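Illey publishes first results from household chore trials at Plerkdale

Tidying and sorting are within reach, laundry and washing-up are not, says test laboratory

PLERKDALE, December. Illey, the independent test laboratory for domestic and light commercial machinery, has published the first results of its chore trials. The trials measure whether machines now on offer to households and shops can carry out routine manual work without a person stepping in.

The report covers 3 machines, each run through 1,000 attempts at a set of short tasks and a smaller number of attempts at complete chores. The short tasks are picking up a named object, placing it in a marked position, sorting by colour or shape, and clearing a surface. The complete chores are unloading a dishwasher, folding a mixed basket of washing, and restocking a shop shelf from an opened carton.

All of the machines met the pass mark for picking and placing rigid objects on a flat surface. None met it for folding. Shelf restocking gave the widest spread of results: one machine passed with boxed goods and failed with bagged goods, and the other two failed with both.

"The short answer to whether a machine can do the chores is that it can do parts of some of them," said Yasaman Vahidi, head of testing at Illey. "A machine that picks up a block every time may still stop when a tea towel is lying over the block. We report the parts separately so that a buyer can see where the work stops."

The sorting and clearing tasks use small plastic blocks on a fixed board. Blocks were chosen over household goods for this stage of the work as they are cheap to replace, do not change shape when gripped and can be supplied to other laboratories to the same drawing. Cylinders are treated as the baseline shape. Stars are graded as harder, as a grip that closes on two points tends to turn the piece.
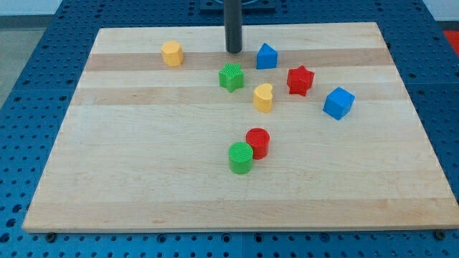 Plastic shape blocks on the wooden board used for the sorting and clearing tasks.

The layout is altered between attempts. Pieces may be set apart or placed close together, and the report lists results for the two conditions in separate tables. Closely placed pieces accounted for most of the failures recorded in the sorting task. In the usual case the machine took hold of the correct piece and knocked its neighbour over while lifting.

An attempt is counted as a pass only if the machine finishes within the time limit, leaves the other pieces standing and receives no help. Restarts are counted as failures. Dropped pieces are counted as failures even where the machine goes on to recover them, although recoveries are noted in the appendix.

Speed was recorded but does not form part of the pass mark. On the clearing task, the fastest machine took 3 times as long as the person used for comparison. Illey considers this acceptable for work done overnight or in an empty house, and a drawback for shop work during opening hours.

Elsie Lambert, operations manager at the convenience chain Mostton, which supplied the shelving and cartons for the restocking task, said the results matched the company's expectations. "We wanted to know whether a machine could fill a crisp shelf, and at present it can't. Tins and boxes are closer. We will look at the figures again after the next round before we consider a shop trial."

Household users are advised to treat claims of general tidying ability with care and to ask suppliers which objects were used in testing, how far apart they were placed and whether an operator was present.

The second round of trials will raise the number of attempts for each machine to 2,000 and add two tasks: wiping a worktop and sorting cutlery into a drawer tray. The folding task will be kept in its present form. Suppliers wishing to enter a machine should apply to the laboratory in writing and must be able to leave it at Plerkdale for the whole of the test period.

The full report, including task drawings, scoring rules and a record of each failed attempt, is available from Illey on request. Sets of 100 blocks made to the test drawings can be ordered by other laboratories through Veloso, the parts supplier for the trials.

Notes to editors

Illey accepts no payment from manufacturers for test results. Machines are identified in the report by letter. Suppliers are sent their own results before publication and may add a written comment, which is printed unedited.

Media enquiries: Press Office, Illey, Plerkdale.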